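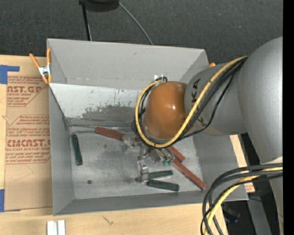 The Back Tooth

4 min read
Last updated 4 August 2022

Rosemarie Sauerland had run the front desk at Samstead Dental for 20 years, and in that time she had never had a filling. She told patients this when they were nervous. She had stopped telling them in February, when the tooth at the back on the left started to hurt.

It hurt with coffee first. Then it hurt with cold water, and then with bread. She moved her chewing to the right side and kept a bottle of clove oil in the drawer with the appointment cards. Catriona Lamont, the hygienist, smelled it and asked if somebody had been baking.

"It's a hand cream," Rosemarie said.

The phone rang and she was glad of it. It was Keir Hepburn, who wanted to cancel his root canal for the third time.

"I've got a thing at work," he said.

"What kind of thing?"

He hadn't prepared for that. She could hear a television.

"Mr. Hepburn, are you scared of it?"

"I'm fifty-one years old."

"I didn't ask that."

The television went off. He said that when he was a boy in Tiser, the dentist there had held his forehead down with one hand and told him to quit making noise. He could still feel where the hand had been. He knew Dr. Adebisi was a different kind of dentist. Everyone had told him so. He just couldn't get himself out of the car. Twice he had driven to the lot on Carnegie Street and sat there with the engine running and then gone home.

"Which spot did you park in?" Rosemarie asked.

"By the dumpster."

"Next time park in front of the window. I'll see you and come out."

He said he would think about it. She put him down for Thursday's slot, then remembered he hated the end of the day, and moved him to nine in the morning instead. She wrote it in pencil.

Leif Thygesen came by before lunch to talk about his bill. He came most months. He had worked for the school district for 33 years and he treated his dental plan like a relative who owed him money. The plan had refused to pay for a crown, and he had the letter in a plastic sleeve.

"Four hundred dollars," he said. "They say it's a replacement and I have to wait. It isn't a replacement. There was never a crown on that tooth. There was one on the tooth next door."

Rosemarie read the letter. Someone had typed the wrong tooth number. She pulled the chart, and the someone was her. She had sent the claim at the end of February. She had typed fourteen for fifteen.

She could have said the plan made an error. He would have believed it and enjoyed it.

"This was my mistake, Mr. Thygesen," she said. "I put the wrong number on the form. I'll send a corrected claim today with the X-ray, and you shouldn't pay anything until we hear."

He looked at her over the sleeve. "You don't make mistakes."

"I made this one."

"Are you feeling all right? You're holding your face."

She took her hand down. He put the letter back in its sleeve, took a mint from the bowl, looked at it, and put it back.

"My wife did that," he said. "Held her face like that for a year. Then it had to come out." He buttoned his jacket. "Send me a copy of the claim, please."

After he left she typed the form over and checked the number against the chart, then checked it again. The fax went through on the second try. The waiting room was empty. Down the hall Catriona was wiping down a chair and humming.

Ekene Adebisi came out to see who was next and found the schedule open on the counter.

"Nobody until one-thirty," he said. "Did you eat?"

"I'm not hungry."

"You haven't been hungry since winter." He said it in the same voice he used for the weather. "Catriona says it's hand cream."

Rosemarie straightened the pens. She had brought hundreds of people down that hallway, some of them by the elbow. She knew what each drawer held and what each thing cost. She knew the numbing gel tasted like bad cherries because children told her so.

"I don't like it back there," she said.

"I know. You hand me the charts from the doorway."

She hadn't thought anyone had noticed.

"We could only take a picture of it today," he said. "Nothing else. You'd be back out here in ten minutes."

The phone rang. It was the number from Lultia Supply, calling about the glove order, and she let it go to the machine. Then she picked up the pencil, found the blank space before one-thirty, and wrote in her own name. The point broke on the last letter. She got a pen and finished it.

"Would you walk with me?" she said.

He held the little gate open, and she came around the desk.

Get new stories by email. Enter your address to subscribe. You can unsubscribe at any time.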